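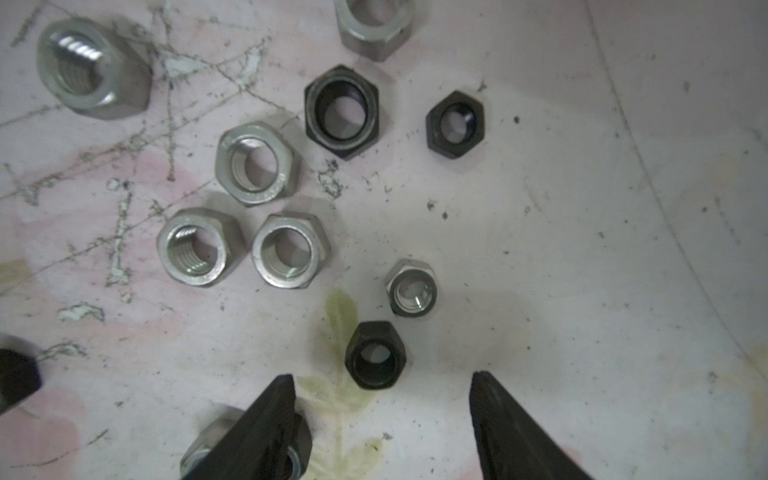
*Figure 1. Mixed hex nuts on the work surface, silver and black, in several sizes.*

# Sorting the Small Fasteners of the Duan Workshop

Student project report, September 30, 2022

## 1. Why I chose this topic

In the Duan workshop, where our course has its practical hours, every student uses nuts and bolts, and every student puts them back in a hurry. After one year the drawers contain everything mixed. When I needed two equal nuts for my bench vise repair, I searched for a long time and then I took a wrong one, which damaged the thread of the bolt. My supervisor accepted the proposal to put the nuts in order and to write down the method, so that the next group can continue it.

The project had a limit of 100 dollars for boxes, labels and one thread gauge. The bolts and washers are not part of this report.

## 2. What was in the drawers

The stock came from two places. The older part was bought from the supplier Conura, and the newer part arrived with the Wulside furniture kits, which always include too many nuts. I emptied all drawers and counted 3960 nuts. The counting took much more time than I had planned, and I did it in the evenings.

Figure 1 gives an idea of the mixture. Large silver nuts lie beside smaller ones, and black ones are between them. One of the black nuts has a dark ring at the top of its opening, and I treated this kind as a possible lock nut with nylon insert until I could check it by hand. Another black one looks taller than its neighbors. From above it is difficult to judge the height of a nut, so tall nuts and normal nuts are easily put in the same box.

## 3. Method

I sorted in 3 rounds.

**Round one: color.** Silver to the left tray, black to the right tray. This is quick and a person can do it while talking. The color does not tell the thread, but it makes the piles smaller.

**Round two: size and height.** I measured the width across the flats with a caliper, and then the height. The first days I measured only the width. This was a mistake, and I had to repeat one full tray.

**Round three: thread.** I turned each nut by hand on a test bolt. If it did not run freely for two turns, I stopped and used the gauge. A lock nut becomes stiff when the bolt reaches the insert, and this should not be confused with a wrong thread. I kept the lock nuts separate from the beginning of this round.

Nuts with a damaged thread went to a metal can for scrap.

## 4. Storage

The sorted nuts are now in Sallaria boxes with clear lids. Each label shows thread, width and type. I wrote the labels first with a normal pen, but oily fingers removed the ink, so I changed to printed labels under tape. One box has the label "unknown". I think it is better to have such a box than to let people guess.

## 5. Problems and remaining work

Some very small nuts could not be measured well with my caliper, because the jaws are worn. They are in a bag inside the "unknown" box. The scratched white surface of the table was also not ideal, small parts slide on it and a tray with a soft mat would be more comfortable.

I will check the boxes again in November, after the second-year group has used them. I want to see how many nuts are returned to the correct box. For the bolts, the same method can be used, but the length must be added as a further step.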